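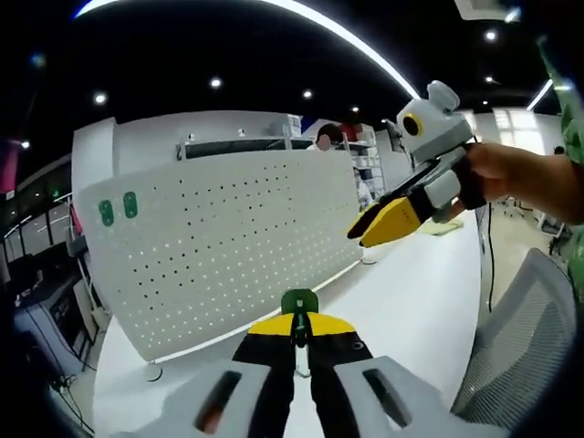
Zarnitz wants to know why we don't just teach it all on the remote rig and skip the hand grippers. Fair. Came up at the bench again this morning and I had no good answer, so writing it down properly this time.

23 Sep 2021

Hand demos, desk task, pick and hand over. 52 tries logged, 37 kept. Rest thrown out, mostly wrist twisted past what the arm can reach. Looks fine when you do it by hand, arm can't follow. Need a limit drawn somewhere, or a beep.

Remote rig, same task: 21 tries, nearly all usable but painfuly slow. Lag on the Hivance link still there. Swapped the cable, no change.

So, hand = fast, messy. Remote = slow, clean. Mix them? Baert did it that way on the drawer job, ask for their split.

Two-gripper handover is the awkward one. Both people go in at the same moment and one waits, and the wait ends up in the demo. Robot will learn the wait. Agreed: giver holds still, taker moves, giver opens only after taker has closed. Say "got it" out loud. Stupid but helps.

Other bits
- open fingers FULLY before start, calibration depends on it
- clocks drifted between the two grippers, resync every 5 demos
- don't rest the gripper on the desk mid-take
- Zidar replay script crashes on short takes, trim by hand for now

Tomorrow: replay the kept ones at half speed, arm only, nothing on teh desk. Then decide on the rig.

3 comments

wristguy: the beep is easy, I have code for it. will push tonight

anon: half speed hides the jerks, do a few at full as well

benchtwo: who has the spare finger pads

Shares: 5

Back to top | Contact the lab | © 2021 Zidar workshop notes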